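Mon 28 November

The hands came to Grorham in April. Management says they will take the dull jobs off us and leave the interesting ones, and I have been waiting to find out which ones those are.

So far my interesting job is watching. I used to pack and check at my own pace and talk to whoever was next to me. Now I stand by and put right what the machine gets wrong, and the notice by the canteen says we are aiming for 100 trays an hour. We used to do 50 and go home with something left in the tank. 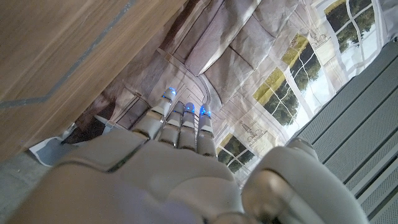
Four blue fingertips and a thumb. Very smart, I grant you.

The Brosudcombe site had theirs before us, and I'm told 10 people there were "moved to other duties". I asked what duties. The answer was a link to a slideshow.

I don't hate the thing. My wrists are better than they were last winter, and I'll give it that. But the saving is going somewhere and it hasn't reached my payslip. There's a meeting about the new rota on Thursday and I've put my question in writing this time.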